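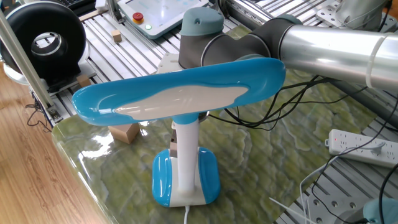 Fig. 8. Lamp on the slab, arm behind it, pendant within reach.

Setting up the lamp pick

1. Stand the lamp on the green slab with its cord toward you. I give mine 156 mm of clearance from the arm.

2. Pull the arm's black cables back behind the stem. I still forget this one!

3. Load the Wurico program and jog to point 2 at slow speed.

Caution: keep a hand by the red stop button on the pendant the whole time.

Note: blocks can wait until step 4 (next page).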